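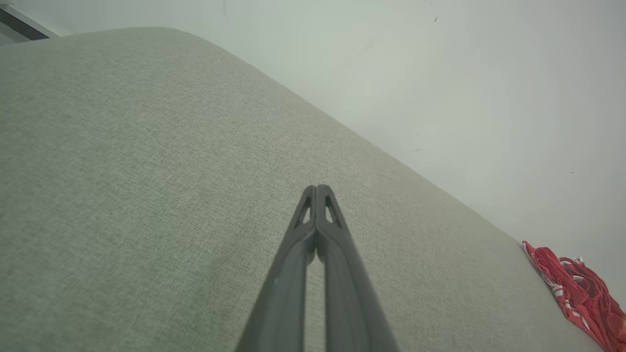
*Pale fabric, close up*

## Keeping light-colored cloth looking decent

I have a weakness for cream and off-white. Curtains, pillowcases, the big throw on the couch, all of it. Most of what I know about keeping it nice I learned by ruining something first (RIP the tablecloth from my sister's wedding).

**Grease.** Dish soap, straight on the spot, before any water. Work it in with your fingertips and leave it for half an hour. I used to run to the faucet first and all that did was spread the butter around!

**Coffee and tea.** Cool water from the back of the cloth, so you're pushing the stain out the way it came in. Then a little white vinegar, then a normal wash. Check it before it goes in the dryer – heat will set whatever's left and then you own a brown dot forever.

**Yellowing.** Oxygen bleach and a long soak, overnight if you can stand having the tub full. Laine Venckus swears by hanging things in the sun while they're still damp, and I've come around to it for cotton. I wouldn't try it with silk or wool.

**Graying.** Usually too much detergent. I cut mine in half in January and my pillowcases perked up after three washes. An extra rinse helps too, especially if your water is hard like ours.

**Ironing.** Low heat, slightly damp, wrong side up. Wipe the iron first on an old rag, every single time. I skipped that once with a linen runner and it's now a dust cloth.

Next up is the closet, and what I do about that musty smell in the folded stuff.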